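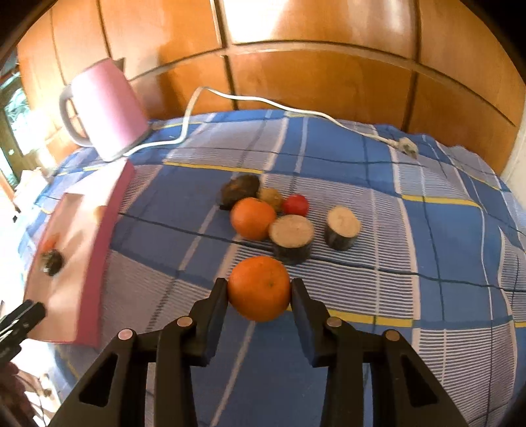 Oranges on the check cloth.

13/03/2020

Up before the alarm and did the bread first. The starter was slow again, so I gave it another feed and left it by the boiler. Rain until ten.

Walked down to Okport for the post. The parcel office was shut for lunch, which it never used to be, and I sat on the wall for 45 minutes with the crossword. Got all but 3 clues. The parcel was the seed order from Feren: leeks, two sorts of bean, and the wrong lettuce. I shall keep the lettuce. Sending it back costs more than the packet.

Mechthild Fankhauser rang in the afternoon. Her choir has called off the April concert and she has 111 programmes already printed and paid for. She wanted to know if the allotment could use the backs for labels. I said yes to half of them.

Sowed the leeks in the long tray after tea and put it on the back bedroom sill. Forgot to write the date on it, so it goes in here.

Gas bill came, 783 on the meter, and I make it the same. Bread went in at eight. A bit flat but the crust is good. Must ring the dentist tomorrow and ask about the crown.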